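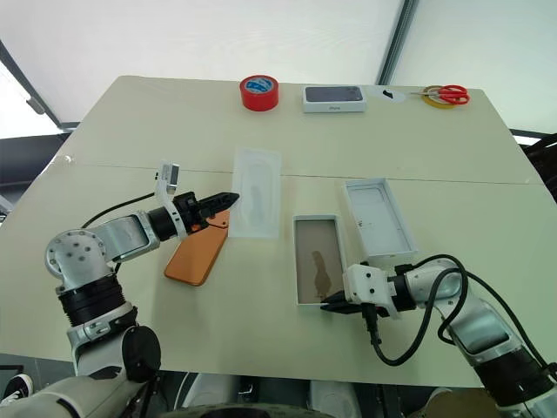 Orange case, clear tray and the phone box, tape at the back

stamano36
Repacking a Skonimik case to sell on. The clear tray has a phone-shaped recess, so the case should press straight in before it goes in the box. Red tape or yellow for the outside?

Naidu_K
Neither. Colored tape screams "already opened." I'd knock money off the second I saw it.

bultilari
Not convinced the case belongs in that tray at all. Those trays are usually cut for the bare phone. A case is wider, and if you force it the plastic splits at the corners. Ask me how I know.

stamano36
Mine fit fine last time.

bultilari
Same model? Or "close enough"?

stamano36
Close enough.

T. Afolabi
Tamunoemi here, I've sold 100 of these. I disagree on the tape, buyers don't care if the listing says open box. What I don't buy is using the phone's retail box for a case. Someone will claim they paid for a phone.

Naidu_K
OK, that's a better point than mine. Still wouldn't use the red.

stamano36
It's a good box though - seems a waste to toss it.

T. Afolabi
Keep it for the phone then.

Related threads
Do you save empty phone boxes? (401 replies)
Getting tape residue off white cardboard
Bultilari mailers - worth the price?
What did you sell in April? (3322 views)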